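We use cookies to remember your preferences and to see which pages get read. By carrying on you agree to this. Accept | Manage settings

PRESS RELEASE

Tarnasham tables get new tops, and the fruit stays where it is
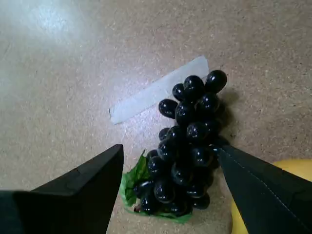 Pumport Tearooms reopens its dining room on Fri 21 May with every table resurfaced, a menu that fits on one side of a card and the same centrepieces it has always had. The owners did look into fresh flowers. They looked into them for most of April, got a price, and went back to the grapes. Regulars will find them on the new speckled beige tops, dark and glossy as ever, with a bright green leaf poking out underneath and a strip of white paper tucked under the bunch.

The work was carried out by Groditz, the Tarnasham joinery firm, which took the old tops away on a Monday and has been asked several times whether it could do anything useful with them. It could not. The previous surface was a dark red that showed every crumb and had been chosen by a former owner who, by all accounts, did not care for crumbs or for customers.

The new one is the opposite. Its flecks come in darker brown and in cream, which between them cover most of what gets dropped in a tearoom. Staff tested nine samples using toast, cake and a spoonful of brown sugar. The winning sample was lost for a day and a half on the kitchen counter, along with the sugar.

"People assume we chose it because it looked nice," said Obaidul Jayawardena, who has run Pumport Tearooms for 19 years. "I chose it because I could put a scone on it, walk to the door, and have no idea there had ever been a scone. My daughter says this isn't how you talk about interior design. She is welcome to wipe the tables."

The paper strips are new. Guests will be able to write their order on one and leave it with the grapes, where a member of staff will collect it. The idea came from the Dissanayake Supper Club, which has met at the tearooms on the first Thursday of the month for longer than anyone can agree on, and whose members were tired of shouting over the coffee machine. Strips are torn from a roll by hand, so they vary. Please write plainly. A request for "2 teas 1 ckae" was honoured during the trial but may not be again.

The tearooms would also like to settle a matter that comes up in the comments book. The grapes are for decoration. They are washed in warm soapy water on Sundays and should not be eaten, squeezed, pulled off and lined up along the windowsill, or taken home. The tearooms bought 10 bunches when it opened and would like to go on owning them.

Total spending on the refit came to £858 more than planned. Of that, £222 went on a second coat of varnish for the chair legs, after the first was found to come off on socks.

Opening hours are unchanged. The dining room seats the same number as before, and table six still wobbles, the fault having been traced to the floor. Groditz has quoted for the floor. The owners are thinking about it.

Cheese scones will be half price until noon on the opening day, one each. Bookings can be made at the counter or by telephone, preferably after the lunch rush.

ENDS

Notes to editors

Pumport Tearooms is an independent tearoom in the centre of Tarnasham, open Tuesday to Sunday. Obaidul Jayawardena is available for interview most afternoons and will talk about scones whether asked or not.

Enjoyed this story? Sign up to our newsletter for local news every week. You can unsubscribe at any time.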